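Waklow Calendar Merge

Shared calendars get messy fast. Two people accept the same invite on three devices, a room gets renamed in June, and before long every meeting shows up twice with different notes in each copy. Waklow Calendar Merge reads all of those calendars, lines the entries up side by side and lets you fold them into one clean set - and it's a real pleasure to watch a cluttered month shrink down!

Point it at up to 50 calendars at once, from ICS files or straight from a mail server account. Duplicates are matched by title, start time and organizer, and you decide how strict the match should be. Repeating meetings keep their exceptions, so the one staff call you moved to 9 in the morning stays where you put it.

New in version 7 is the Review pane, built by Aroha Trevaskis and Santino Gallardo. Every proposed merge sits there until you approve it, and you can undo a whole batch for 28 days afterward. 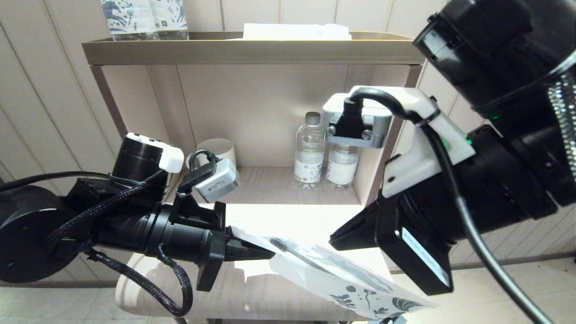 Time zones are handled per entry too, which makes a huge difference if half your team travels (ours does, and we use this every morning). Notes and attachments from both copies are kept, with the newer text on top.

Runs on Windows and macOS
Reads and writes ICS and CSV
Single seat or office license
Free trial merges two calendars, no time limit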